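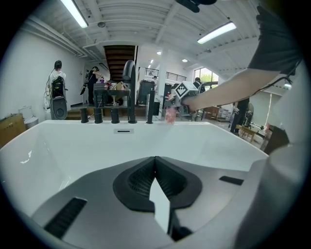 Kamran Cheema

A deck-mounted bath faucet is a set of bathtub fittings that stands on the flat rim of the tub, or on a shelf built next to it, and does not come out of the wall. In the trade the flat part is called the deck. Each fitting has its own hole, and the pipes are joined underneath.

Sets are named by the number of holes. The simplest has a spout and two handles, one for hot water and one for cold. Larger sets add a diverter, a handle that sends the water either to the spout or to a hand shower. A set of five, as on the white tub shown with this article, has a tall arched spout, three short handles to the left of it and a holder for the hand shower on the right. All five pieces there are matte black.

The hose of the hand shower usually passes down through the deck and hangs below it. For this reason a removable panel should be left in the side of the tub — many leaks are found late where there is none. The spout must reach past the rim, so on a wide deck a longer spout is needed. The maker Štefanec asks for at least 200 millimeters of free height under the deck, while Brillico sells a shallow valve body that needs 111.

An overflow is still required with this kind of faucet. It is commonly a small slot or round opening in the inner wall, a little below the rim.

Chrome was for a long time the usual finish. Black became common later, and Parveen Rizvi, in her guide to bathroom fittings for Vunavance, lists 19 black sets against seven in brass. Matte surfaces show lime spots more than chrome does, and should be wiped with a soft cloth and plain water. Scouring powder leaves marks that cannot be polished out.

See also: Bathtub; Diverter valve; Hand shower

Last changed 4/3/17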